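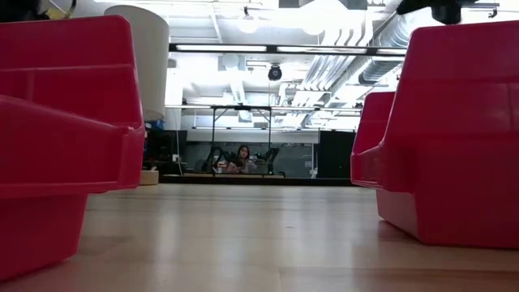
Kilian Riedl

Sorting small parts and loose batteries into open-fronted bins

I run the repair table at a community workshop and I'm trying to settle on a way of laying it out. We have red plastic parts bins, the stackable kind with the sloped lip at the front. They do the job on a shelf, but we have started using them straight on the tabletop and I keep changing my mind about where they should go.

At the moment I put some on the left and some on the right with a gap in the middle to work in. When I'm sitting down the bins are tall enough that I can't see what is behind them, and things get lost there. If I put them flat along the front instead, they are in the way of my arms.

The other problem is batteries. People bring in calculators, clocks, remote controls and so on, and by the end of a Wednesday there are loose batteries all over the table. Some are good, some are flat, and a few I have no idea about. I'd like a routine that somebody else could follow when I'm not there.

So what I want to know is:

Where do you put bins on a table that gets used from more than one side?
Is it all right to keep loose batteries in a plastic bin at all, and if so how do you split them up?
Do you label the bins or is it a waste of time?

The table is solid wood, oiled last May, so I don't want to screw anything into it. Budget is small. I can spend 33 on the whole thing, including labels and a tester.

Posted in Workshops and Hobby Rooms. Viewed 2903 times.

Mollutby

I had much the same set-up for years, so I'll go through it in your order.

Position of the bins. Put them where the hand drops things, which for most people is the near edge, a bit to either side of where they sit. Stacking them at the sides looks neat but you end up reaching over one lip to get to the next. If you must stack, go two high and no more. With several people round the table, keep the bins in a single row at the front and leave the back open, then agree that the front is where finished items go. Your arms get used to it in a day or so.

Batteries. Plastic is fine, it doesn't conduct. What you don't want is batteries touching end to end with a bit of wire, foil or a paper clip in among them. Never let a bin of batteries double as a bin for screws. I split mine like this:

Tested and good
Flat, for recycling
Not tested yet

Button cells and anything with a square 9V top get tape over the contacts before they go anywhere. Lithium ones too. Anything swollen or leaking doesn't go in a bin with the others – put it in a separate container and take it to the recycling point the same week.

Don't mix old and new in the same device afterwards. That is how calculators and torches get ruined.

The step people skip is clearing the table before sorting. Bring all the batteries into the middle in small groups by size, lay them flat, and only then pick up the tester. I do the larger items last. Mine looks like this: 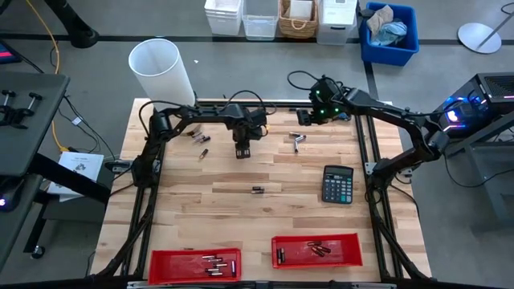
Batteries still out on the tabletop, calculator waiting, both red bins along the front.

Two bins were enough for that size of table. I keep the "not tested" ones on the wood itself, and when the wood is clear I know I've finished. Sorting takes me 11 minutes on a normal evening, longer if somebody has brought in a carrier bag full.

Labels: yes, on the front lip, big letters. Masking tape and a marker will do. Printed labels fell off mine.

For the oiled top, cut a strip of rubber shelf liner for under each bin. It stops them sliding and you don't need any screws.

Güler

Just get a tester. A cheap one will do, you don't need the kind with a screen. The drop test works for ordinary alkalines if you are stuck (a flat one tends to bounce, a good one lands with more of a thud) but I wouldn't rely on it.

Also check whether your supermarket takes flat batteries. Ours has a tub by the door.

Simach

I disagree with Mollutby about the front row. If children come to your workshop, don't have batteries at the near edge in an open bin. Button cells especially are dangerous if swallowed. Use a jar with a screw lid for those and keep it on a high shelf. The open bins are all right for calculators, cables and cases.

Otherwise I'd do the same, including the masking tape.

Kilian Riedl

Thanks, all. I'll try two bins at the front with shelf liner, and a lidded jar for the button cells. Will report back on the arms.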